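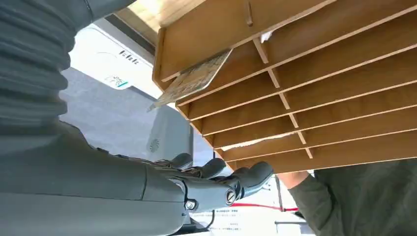
Mail sorting rack with the robot arm and hand, Matheson office, February.

Progress report to the Terico fund: automation of internal mail at the Matheson office

This report covers the second period of the project. Nuveder is responsible for the work on site, and Revlow supplies the control software and the training of the hand. The report follows the order you asked for in your comments to our first report: state of the work, effects on the staff, problems, money, next period.

State of the work

In the first period the robot worked only with a test shelf in our own workshop. It now works at the real wooden rack in the mail room, during normal office hours. We did not change the rack for the robot. This was a wish of the staff, who know each slot by heart and did not want to learn a new order.

The task is to take a flat item, for example a letter, a card or a folded sheet, and put it in the correct slot, or to take it out again for the delivery round. Putting in goes well with stiff items. Taking out is harder, above all when a thin sheet lies flat on the bottom of the slot and the fingers have no edge to hold. Of 20 types of mail items agreed in the work plan, the robot can now handle 11 without help. In the last test week it finished 70 percent of all tries without a person touching the item. The target for the end of the project stays as it was in the plan.

The robot does not yet read addresses by itself in a reliable way. For the moment a clerk tells it the slot number by voice or on the tablet.

Effects on the staff

We held talks with all mail room clerks, alone and in a group. I try to give their opinions here without making them nicer than they were.

Before the project, the clerks spent a large part of the morning standing at the rack. Several of them have pain in the shoulder from the upper rows, and they are glad to give this part away. On test days they use the free time for the front desk and for the registered mail, where there was always a delay.

They also told us about things they do not like. The robot is slower than an experienced person, and in the hour before noon people have to wait for it. Some clerks feel that they have become a helper of the machine, because they give it the items and correct it when an item stays halfway out of the slot. One clerk said that the talk with colleagues over the sorting was the best part of the morning, and that this is less now. We think this is a serious point and we have no good answer to it yet.

The office management has confirmed in writing that no position will be cut during the project. What happens afterward is not decided. The clerks ask about it in every meeting, and we would like to be able to tell them something before the summer.

Problems

The space near the rack is narrow. When the arm is low and a person wants to reach the lower shelves, both need the same place. We reduced the speed of the arm when a person is near, and this made the waiting longer. Revlow is working on a better rule for who goes first.

The fingertips lose their grip after long use and must be cleaned each morning. This was not in the plan and takes about 2 minutes.

Money

The costs are inside the budget, except for spare parts of the hand, which were more expensive than we expected. We ask for permission to move a small sum from travel to equipment. The table is in the annex.

Next period

We will work on thin sheets and on the reading of addresses. We also want to try a different division of the day, in which the clerks sort together in the early morning and the robot works in the afternoon. The clerks proposed this themselves. The training for the second group of clerks will start when the new speed rule is installed.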